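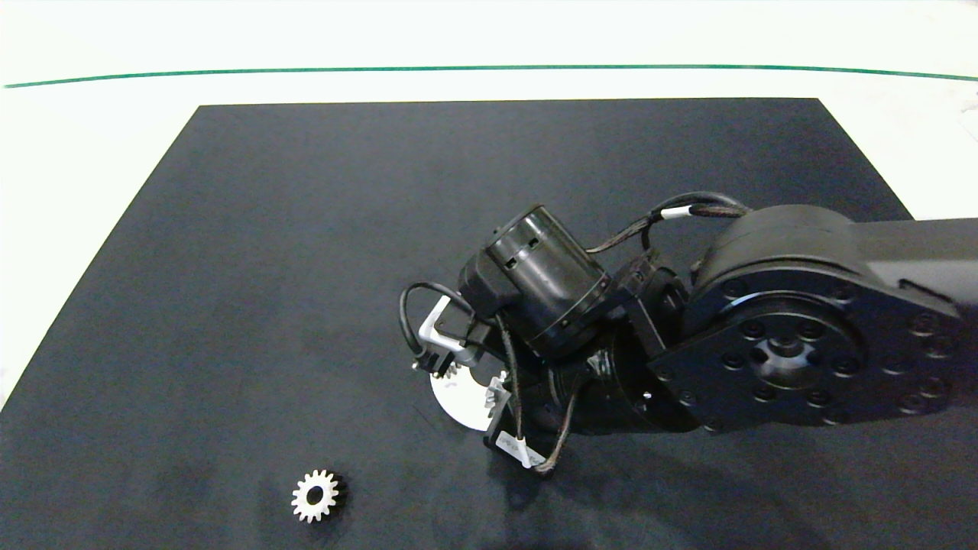

Edem Quartey asks whether a scuff that wipes off should be logged as a scuff at all, or only as a smudge. The current rule is smudge. If the mark is gone after one pass with a damp cloth, enter `smudge` and stop there. Edem would prefer a third code for marks that fade but stay visible at a low angle. That is open for the next version.

# hasby-mats

Surface condition records for dark table mats used on white tabletops. One row is one inspection of one mat. Version 2 has 942 rows covering 348 mats, entered by hand on the Clustberg sheet and exported as CSV.

## Files

- `inspections.csv` – all rows
- `mats.csv` – one line per mat, with supplier code and nominal size
- `codes.md` – definitions of mark codes
- `changes.md` – edits since version 1

## Fields

| field | type | notes |
|---|---|---|
| `mat_id` | string | stable across versions |
| `finish` | string | `matte`, `satin`, `unknown` |
| `texture` | string | `smooth`, `slight`, `coarse` |
| `mark` | string | `none`, `smudge`, `scuff`, `cut`, `stain` |
| `severity` | integer | 0 to 4, blank if not graded |
| `edge_lift` | boolean | any corner or side off the table |
| `margin` | string | sides where the tabletop is exposed |
| `cleaned` | boolean | wiped before grading |

`severity` is filled in for 871 rows. The rest come from the Trirnach room, where the grading card arrived late. Leave them blank. Do not impute from `mark`.

## Grading

Grade under the ceiling lights, standing, from the long side of the table. Matte charcoal mats show pale marks more readily than the mid-gray ones, so grades should not be compared across colors without checking `mats.csv` first. Faint marks are 1 even when there are many of them; spread is not part of the score.

A mat laid at an angle to the table is still gradable. Record the exposed sides in `margin` and do not straighten it until the row is saved.

## Known problems

- Amegashie rows from June use `scratch` for both `scuff` and `cut`. They were remapped to `scuff`, and some are certainly wrong.
- `cleaned` defaults to false in the sheet. Treat false as "not stated".
- Replacement mats sometimes kept the old `mat_id`. A severity that drops from 4 to 0 is usually a swap – check `changes.md`.

## Corrections

Send the `mat_id`, the old value and the new value to Edem Quartey. Corrections without an id are not applied.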